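About us

Stinholm makes hand-held grippers and the software that goes with them. Kamil Murín and Viera Danko started the firm with one bench and a borrowed lathe. There are now 12 of us, and we still assemble every unit ourselves.

Our main product is the Retach, a black two-finger gripper worked by hand and sold in pairs. Each one carries white plates with black dots for position tracking. A person does the task with the grippers, and the recording is used to teach a robot arm the same task. The set comes with cables, spare finger pads and a printed manual of 40 pages.

We also offer recording as a service. Customers send us a list of objects and tasks, and Ha-neul Song's team records them at our own tables -- hard things, soft things, one hand or two. Most orders are finished in 21 working days.

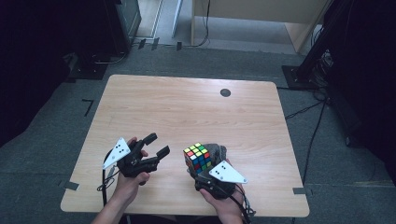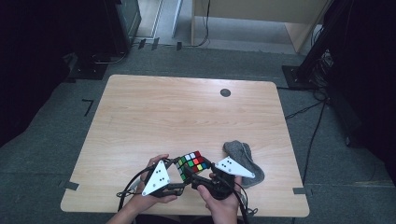
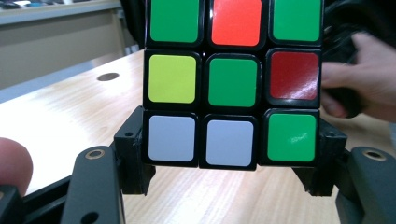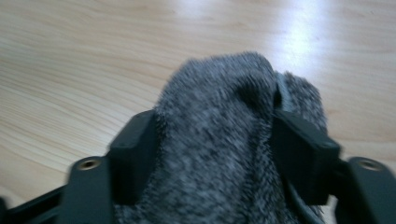 Retach grippers in use with a puzzle cube (first three) and a piece of grey knit fabric (last).

Dong-hyun Won looks after repairs and the software. Grippers can be sent back to us for new finger pads at any time, and the turnaround is six working days once the parcel arrives. Please pack the cables separately.

Training is run by Iveta Holub, at our workshop or at yours. The next open course is in July and covers setting up, marker plates and basic fault finding. Places are booked through the contact form -- please say how many pairs you have.

Page last updated 2019-01-14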